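Speaker notes: Looking after the hand cell at Skevville
Lacey Birkett, maintenance session, September 2025

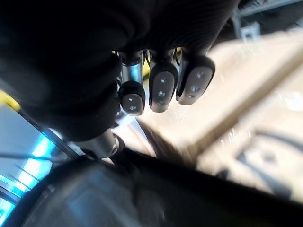
Welcome everyone, and thank you for coming along straight after lunch, which I know is a cruel slot. I'm going to talk about how we keep one cell going, and only one. Wing-yan did the overview this morning and did it far better than I would have. (Pause, let the latecomers find a seat.)

So, the fingers. Each one ends in a pad, and the pads are where most of my week goes. Edin Petek and I started with the idea that we'd wipe them when they looked grubby, and you can imagine how that went! By the time a grey pad looks grubby to you or me it has been giving poor readings for ages. We now wipe them at the start of every shift with a barely damp lint-free cloth, working from the joint end down to the tip, and then leave the hand open for a few minutes before anybody asks it to pick anything up.

Point to the small dots on the pad faces, the ones in a row. People always ask. We use them as our landmarks when we write up wear, so the log says "second dot, middle finger" and whoever comes in next knows exactly where to look. It sounds fussy, I know, but our old notes said things like "bit shiny near the end", and Edin once spent a whole morning on the wrong finger.

Next, the black fabric cover. It comes off every 3000 cycles, or sooner if it has begun to ride up over the joints. Please, please take it off slowly. The thin cables run down into the finger joints just under the edge of it, and if you pull the cover like a sock you'll take a cable with it. I did precisely that in July, at cycle 1391, and Stavros was very kind about it, but we lost the cell until the spare arrived from Civovitz. Roll the fabric back a little at a time and look between the finger bases as you go.

While the cover's off, do the joints. Dry cloth only on the bare metal, no spray, however tempting it is. Move each finger by hand through its full travel with the power isolated, and feel for any grittiness. (If there's time, tell the story of the Pamov grease. If there isn't, just say: don't use the Pamov grease.)

Then the long cable run. We check the clips at both ends, and we check them with the arm at full reach, because a cable that hangs beautifully at rest can be as tight as a washing line over the far side of the table. Vlasta Kadrić spotted that one at cycle 1837 and we've moved 6 clips as a result.

Last bit, putting it back together. Cover on, open and close the hand slowly, then run the touch check on each finger before anything goes near the work surface. Sign the sheet with your proper name, too, as initials are no use to us with two EPs in the building.

Questions now, and the checklist is on the table by the door. Wing-yan has spare copies.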